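4.2 Equipment planning and cost allocation

The budget for the sorting cell was prepared in May, before any arm was ordered. The quotation from Mastorar covered the two arms and their grippers; bins, jars and other consumables were entered on a separate line of 900 dollars. A reserve of 100 dollars was kept for replacement lids and labels.
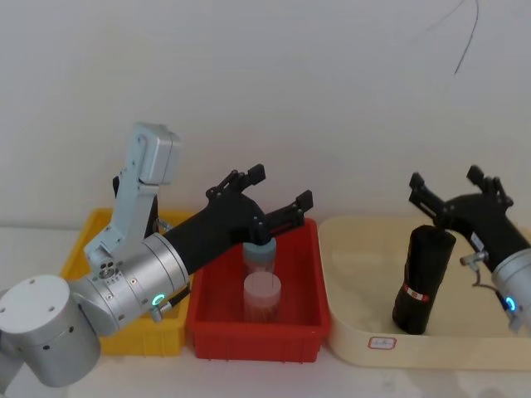
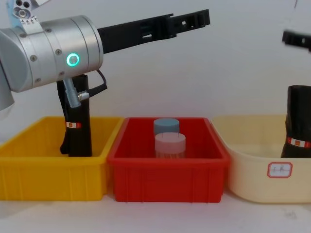 Figure 3. Two-arm cell with yellow, red and beige bins on a white tabletop.
Severino Mateos

Bins were bought from general stock – custom trays from Dinsa would have taken the line over its limit. Planned use was set at 102 hours per term. Gripper fingers are treated as wear parts and charged to the operating budget, while the arms remain a capital item.

Related items
Lease or purchase: the Reltmont review
Spare parts planning at Bestivico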